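Home Explore Notifications Search posts Try: robotics, gardening, recipes

Wrist cam thread, grasp checker edition. Still on the basket handle. Been at this since 4 pm.

Planner side is fine now. Trouble is the state estimator, it sees blue handle + black finger and decides "grasped" way too early. Both of these go in the hard pile: 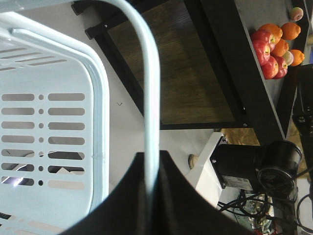
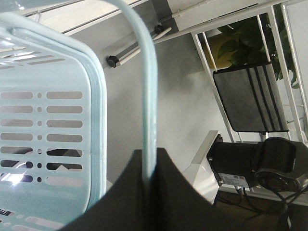 Slots in the side wall are a pain too. Depth net reads them as clutter and the collision map gets spikey. Turned the voxel filter up to 2 passes, helps a bit, costs time.

Srisuk replied that we should drop vision for the grasp check and just threshold on finger current. Tried it in November. Thin handles barely move the current, you get false negatives all day.

So: fusing both. Current gates it, wrist cam confirms. Old checker got 73 right out of 80 on the replay set, havent run the new one yet.

Also found the Grellier config was still loading the old hand-eye calibration. Of course it was. Every pose a little off and I'd been blaming the net.

Replaying all 998 clips overnight. If the Tridonholm box doesnt run out of disk agian I'll post the confusion matrix here.

Log viewer is still ugly, yes. Scrub bar works at least. Branch is called handle-gate if anyone on the team wants to poke at it

© Wemmont Contact Back to top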